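Compartir (14) · 2 comentarios
Última actualización: octubre

Manual de la estación de dos brazos Grodstead
Sección 6. Tarea «mochila»

La rutina trabaja con una mochila blanda y libros sobre la mesa. Antes de empezar, lea la sección 5 (parada de emergencia).

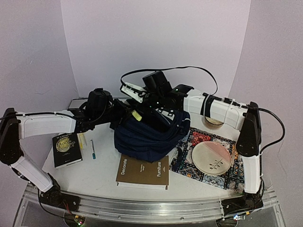
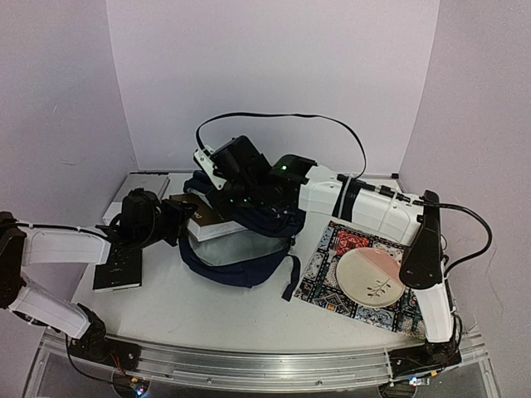
Mochila azul marino y libro grueso de tapa marrón, con los dos brazos sobre la mesa.

6.1 Preparación

1. Coloque la mochila en el centro, al alcance de ambas pinzas.
2. Deje la correa extendida sobre la mesa. No la pase por debajo de los brazos.
3. Abra la cremallera del todo. La rutina no incluye abrirla.
4. Cargue el perfil Limirlow y fije la velocidad al 40 %.
5. Retire las manos y pulse Inicio.

PRECAUCIÓN: no sujete la tela mientras los brazos se mueven. Si hay que recolocar la mochila, pare primero.

6.2 Qué se puede esperar

Guardar un libro en una mochila sigue siendo difícil para una máquina. La tela cede, la boca se cierra y el libro se engancha en el forro. En nuestro taller de Zeltunitz hicimos 142 intentos con este perfil, y los más lentos duraron hasta 14 minutos — una persona lo hace en segundos. Hoy no recomendamos usar la estación sin supervisión para ordenar una casa ni para preparar pedidos.

NOTA: los libros rígidos dan mejor resultado que los de tapa flexible.

6.3 Si la rutina se detiene

1. Anote el código de la pantalla.
2. Abra las pinzas desde el menú Manual.
3. Vuelva al paso 1 de 6.1. Tras 2 paradas seguidas, recalibre con el módulo Rutkowska (sección 8).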